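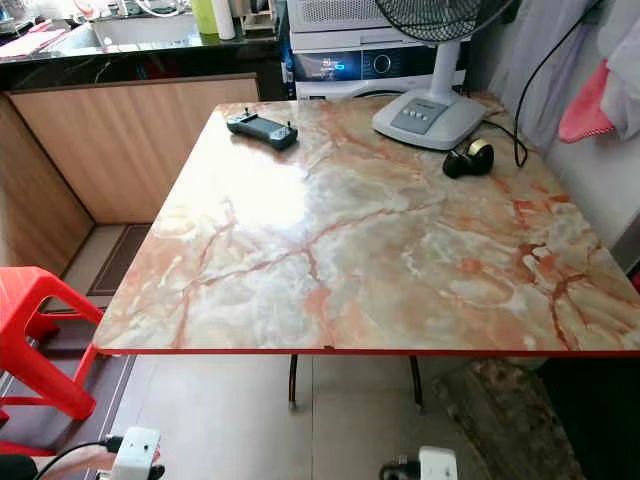 **1. 대리석 무늬 테이블.** 왼쪽 안쪽에 검은색 휴대용 컨트롤러, 오른쪽에 선풍기와 투명 테이프. 테이블 뒤는 세탁기.

# 그리퍼·컨트롤러 비교 시험: 가정 환경편

2024년 1월

가정집에서 진행한 비교 시험의 기록 페이지입니다. 시험 대상은 그리퍼 두 종(Tedden, Dornitz)과 컨트롤러 두 종(Mokgethi, Grirkulside)이고, 팔은 같은 것을 계속 썼습니다. 진행과 기록은 Mbali Tshabalala가 맡았고, 한국어 정리는 제가 했습니다. 수치표 전체는 별도 파일에 있으며 여기에는 장소와 관련된 메모만 옮깁니다.

## 장소 메모

- 상판은 광택이 강합니다. 왼쪽 가운데에 조명이 하얗게 반사되는 자리가 있어 카메라 노출을 자동으로 두지 않고 고정값으로 썼습니다.
- 상판 무늬는 회색과 크림색 바탕에 주황, 적갈색 줄이 섞여 있습니다. 색으로 물체를 분리하는 방식은 쓰지 않았고 깊이값만 사용했습니다.
- 앞쪽 모서리에는 얇은 빨간 테두리가 있고, 가운데쯤에 작게 파인 자국이 하나 있습니다. 이 자국을 좌표 기준점으로 잡았습니다. 별도 마커를 붙이는 것보다 편했습니다.
- 선풍기 뒤로 나온 검은 전선이 테이블 오른쪽 뒤 모서리를 지나 아래로 늘어집니다. 팔의 이동 범위에서 이 모서리를 제외했습니다.
- 바닥 쪽에는 흰색 플러그 어댑터가 두 군데 있습니다. 발판이나 삼각대를 옮길 때 확인할 것.

## 시험 조건

집기 동작은 그리퍼마다 같은 순서로 했습니다. 물체는 모두 12종이고, 한 종당 5회씩 반복한 뒤 그리퍼를 교체했습니다. 영점이 어긋난 회차는 버리고 다시 했습니다. 재시도까지 합치면 기록된 동작은 107회입니다. 그리퍼 교체 후에는 매번 영점을 다시 잡았고, 물체를 놓는 위치는 상판 앞쪽 절반으로 제한했습니다. 뒤쪽 절반은 반사가 적지만 선풍기 받침과 가까워서 팔꿈치 각도가 잘 나오지 않습니다.

## 그리퍼

**Tedden.** 두 손가락 평행식. 손끝 고무가 단단한 편이라 각진 물체를 잡을 때 위치가 거의 틀어지지 않습니다. 테이프 디스펜서처럼 낮고 모양이 고르지 않은 물건은 접근 각도를 손으로 조정해야 했습니다. 닫힘 속도는 두 단계뿐입니다.

**Dornitz.** 손끝이 부드러운 방식. 둥근 물체와 얇은 천에서 재시도가 적었습니다. 대신 매끄러운 상판에 손끝이 닿으면 눌린 채로 옆으로 밀리는 경우가 있어 하강 높이를 조금 올려 설정했습니다. 손끝은 소모품이고, 제작사 안내상 교체 주기는 800회입니다. 이번 시험만으로는 마모를 판단할 수 없습니다.

## 컨트롤러

**Mokgethi.** 버튼 배치가 단순해서 처음 쓰는 사람도 바로 조작했습니다. 미세 이동은 한 번 누를 때의 이동량이 커서 물체 바로 위에서 맞추기가 어렵습니다.

**Grirkulside.** 미세 이동은 더 낫습니다. 메뉴가 깊어서 그리퍼 종류를 바꿀 때마다 설정 화면을 여러 번 거쳐야 하고, 저장하지 않고 나가면 이전 값으로 돌아갑니다. 중간에 이 문제로 한 세트를 다시 했습니다.

## 남은 작업

천 종류는 한 가지만 시험했으므로 수건과 걸려 있는 옷을 추가할 예정입니다. 선풍기를 켠 상태에서 얇은 천을 집는 시험도 목록에 있습니다. 다음 시험은 5월이고, 같은 테이블을 쓰되 팔 위치를 왼쪽으로 옮깁니다. 그때 찍은 사진은 이 페이지 아래에 이어서 올립니다.

설정 파일이 필요한 분은 Mbali에게 요청하면 됩니다. Grirkulside용 설정은 버전에 따라 열리지 않을 수 있으니 펌웨어 번호를 같이 적어 주세요.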